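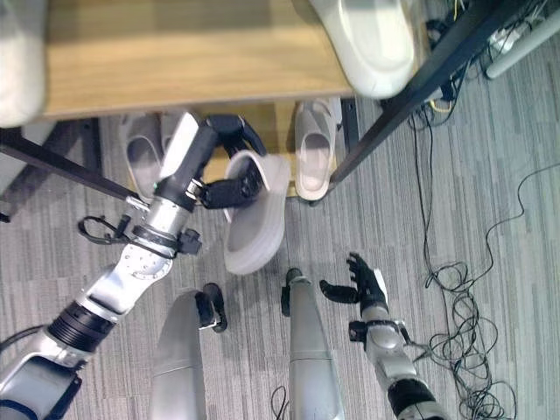

Who may attend the demonstrations at the Noltard Center?

The demonstrations are open to all residents of Fillden and to visitors from elsewhere. Admission is free, and children under 12 are welcome when accompanied by an adult.

Household Robotics Open Day: Gallery

The Noltard Center for Applied Robotics opened its doors to the public in December for its yearly open day. The Center received more than 200 visitors between 10 a.m. and 4 p.m., among them families, students from the technical high school, and members of the Fillden Senior Network. The program included live demonstrations, two short talks and an opportunity to speak with the engineers and operators of the Testlow project.

Testlow studies ordinary household work carried out by two-armed robots. Its tasks are drawn from a survey in which residents were asked which chores they would most like help with. Picking items up from low places ranked high among the replies from older residents, and footwear was named often. Work on slippers and shoes was therefore given a full place in this year's program, next to folding towels and clearing a table.

Slippers and shelf, Room 204
The left hand grips a light gray slipper by the toe, with the open footbed turned outward. The right hand is open above the striped carpet, and further slippers sit on the level beneath the wooden shelf.

About the demonstration

The slipper task was shown five times during the day, with a pause of 20 minutes between sessions. Each session opened with a short explanation by Lok-yiu Su, who leads the manipulation group at the Center. She described the difference between handling a rigid object, such as a box, and handling a soft one, such as a slipper, which bends when it is held and may turn in the fingers. She also spoke about the choice of grip. A slipper may be taken by the toe, by the side or by the heel, and each choice affects how easily it can be set down again in the desired position.

Visitors asked many questions about speed. Dr. Su replied that the group has made careful movement its first concern for the present stage of the project, and that faster work will be considered when the results on placement are satisfactory. In the three months before the open day the group recorded 532 trials of the slipper task. These records are reviewed weekly, and trials in which an item is dropped are studied with the same attention as those completed without difficulty.

Several guests asked whether a robot of this type could work in a home with pets or small children. The Center has not yet carried out trials under such conditions. All work at present takes place in its own rooms with an operator in attendance.

Talks and other activities

The morning talk, "What a Hand Has to Know," was given in the Győri Lecture Hall and was intended for a general audience. The afternoon talk dealt with careers in robotics and was followed by a discussion on training routes, including the two-year operator certificate. Both talks were recorded and may be requested from the public programs office.

The folding and table-clearing sessions were held on the ground floor. Younger visitors were invited to try a simple tabletop gripper at the education desk and to move blocks from one tray to another. Demand was high in the early afternoon, and a second desk will be provided next year.

The comment cards collected at the exit have been read by the project staff. The most frequent request was for more seating in Room 204, followed by larger print on the information sheets. Both points have been passed to the facilities office.

Group visits

Schools, clubs and care organizations may arrange a visit outside the open day. Groups are limited to 15 persons, and a visit lasts approximately 90 minutes. Requests should be made to the public programs office at extension 3628 at least four weeks in advance. Step-free access is available from the east entrance, and an elevator serves all floors.

Photographs in this gallery may be used by schools and local newspapers with credit to the Noltard Center for Applied Robotics.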